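Pullow Quilted Bench Mat

Home / Benches and Tables / Mats and Covers / Quilted Bench Mat

Made in Zoltstead
Stock color: blue-gray
Other colors to order: charcoal, tan, dark green

The Pullow Quilted Bench Mat is a padded cover for work tables. It goes on tables where people repair, assemble, sort, pack or inspect small goods. The mat protects the table from the work and the work from the table. It lies flat without glue or clips and can be rolled up at the end of a shift.

We have made the mat in its current form since we moved the cutting room to Zoltstead. The only change since then is the edge, described further down.

Construction

The mat has three layers. The top is a woven polyester face stitched in a small diamond pattern. The middle is a closed-cell foam sheet. The bottom is a rubberized backing with a light grip.

The stitching goes through the face and the foam but stops short of the backing. Older mats from us were stitched all the way through, and over time liquid got into the needle holes and reached the table. If you have one of those, you can tell by turning it over. Stitch lines on the underside mean it is the old type.

The diamonds are small on purpose. A large quilt pattern has deep valleys, and screws, washers and watch pins roll into them and get lost. The small pattern is enough to stop a round part from rolling off the table, and shallow enough that you can pick up a flat washer with a fingernail.

The foam is firm. People who order a sample often tell us they expected it to be softer. A soft mat feels nice under the wrists but makes it hard to press down on anything, and tall items lean. If you want something to rest your arms on, look at the Pullow Forearm Pad, which is sold separately and sits along the front edge of the table.

Edge

The current edge is heat sealed and then bound with a flat tape. The tape is the same color as the face. Before this we used a folded hem, which made a ridge along the front that people did not like leaning on. Mats with the folded hem are no longer made, but Lodhi may still have a few in charcoal at a reduced price.

Sizes

Small: 16 by 24 inches
Medium: 24 by 36 inches
Large: 30 by 60 inches
Cut to order: up to 141 inches long, 30 inches wide

Measure the part of the table you work on. Most customers don't cover the full table. A medium mat in the center of a standard table leaves bare surface on both sides for trays, a lamp and paperwork, and it is easier to lift off for cleaning. For two people working across from each other, the large is a better fit.

Cut-to-order mats have the same bound edge on all four sides. We can also cut notches for a vise or a table post. Send a drawing with measurements from the front left corner. A photo with a tape measure in it is fine if you don't have a drawing.

Wear

Our sample mats go through a rub test at the factory before a roll of face fabric is accepted. The fabric must pass 4,000 strokes with a standard abrasive wheel with no broken threads. The bound edge is tested separately at 1,000 bends. These are our own tests, done in our own building, and they are meant for comparing one roll with the next. They will not tell you how many years you will get from a mat, which depends on what you put on it.

The face will hold up to normal bench work with hand tools, small cases, meters, glassware and boxed goods. It is not a cutting mat. A knife will go through the face and into the foam. It is also not a soldering mat, and a hot iron will leave a hole. Keep a silicone or ceramic pad for that kind of work and set it on top.
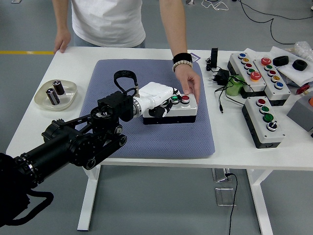 The mat is also not a static control product. It has no ground snap and we don't give a resistance value for it. If your work calls for static protection you need a mat that is made and tested for that, with a cord and a wrist strap, and we don't sell one.

Grip and movement

The backing holds well on painted metal, laminate, sealed wood and most plastics. On bare, dusty or oily surfaces it will creep. Wipe the table down before you lay the mat. If it still creeps, the cause is nearly always dust from the packing on the underside, and a damp cloth takes care of it.

On very smooth glass the backing can stick harder than you want. Lift it from a corner and pull back slowly.

Do not leave the mat on a freshly painted or freshly oiled table. Give the finish 30 days first. The rubber in the backing can mark a finish that has not cured.

Cleaning

Brush or vacuum off loose dirt. A crevice tool works better than a wide brush head, which tends to lift the mat. Wipe with warm water and a little dish soap, then wipe again with plain water. Let it dry flat or hang it over a rail, face out.

Rubbing alcohol is fine for ink and flux marks if you blot it. Test a corner first on the dark green, which is the least colorfast of the four. Do not use acetone, brake cleaner or bleach. Do not machine wash. The binding will survive a machine but the foam will fold, and it never goes completely flat again.

Oil stains are mostly permanent on tan. We tell repair shops to order charcoal.

Storage

Roll the mat with the face on the outside. Rolled the other way, the foam takes a curl and the corners stand up when you next lay it down. If yours already has a curl, lay it upside down overnight with a few books on the corners.

Don't store it folded.

What comes in the package

One mat, rolled on a cardboard core
One storage strap with hook-and-loop closure
One care card

The large size and all cut-to-order mats ship in a tube. The small and medium ship in a box with other items if you order more than one thing.

Accessories

Forearm Pad, 24 or 30 inches. Same face fabric, softer foam.

Nitell Corner Weights, set of four. Flat steel weights in a cloth cover. Useful outdoors or near a fan. Nitell makes these for us and they also fit older Pullow mats.

Replacement storage strap. Sold in pairs.

Edge tape, by the yard. For repairs. Needs a fabric glue, not supplied.

Repairs

A lifted edge can be glued back if you catch it early. Clean both sides with alcohol, let them dry, apply a thin line of flexible fabric glue and put a board on it overnight. A cut in the face can be patched but you will feel the patch. We don't do face repairs at the factory anymore.

If the stitching comes loose across several diamonds, stop pulling at it and send us a photo. Loose stitching in the first year is covered, and so is a separated backing. Cuts, burns, solvent damage and oil stains are not covered.

Customer comments

"We run a small hearing aid and radio repair counter and have six of the medium mats. The first two are getting thin where the elbows go but nothing has come apart. I'd buy the tan again only if somebody took the coffee away from my staff."
Nayeli Castaño

"Firm, lies flat, smells of rubber for a week. I use it for bookbinding and it is good for everything except trimming. Ordered the large with a notch for a lamp post and the notch was in the right place."
Eugénie Pruvost

About the smell: it comes from the backing and goes away faster if you unroll the mat and leave it face down in a room with a window open.

Common questions

Can I put it on the floor? You can, but it was not made for standing on. The foam will go flat and the bound edge is easy to trip over.

Can I trim it myself? Yes, with sharp shears, from the back. The cut edge will not be sealed and you should tape it. Trimming ends the coverage on the edge only.

Is the color the same from one order to the next? Close, but we don't promise a match between rolls. If the mats will sit next to each other, order them together and write "same roll" in the notes.

Do you print logos on it? No. We can sew a cloth label into the binding on orders of ten or more.

Ordering

Small, medium and large in blue-gray are kept in stock. Other colors are cut after you order. Cut-to-order mats can't be returned unless the mistake is ours, so please check your measurements again before you send them.

Orders that come in before 2:00 p.m. go to the packing room the same day if the size is in stock. The cutting room closes for inventory in March and no cut-to-order work goes out during that time.

Shops and schools can order through Lodhi, who carry the full range and can set up an account. Fabric samples are free. Each sample is a hand-sized square with the backing on, so you can try it on your own table.

Related items

Pullow Forearm Pad
Pullow Drawer Liner, narrow
Nitell Corner Weights
Nitell Parts Tray, shallow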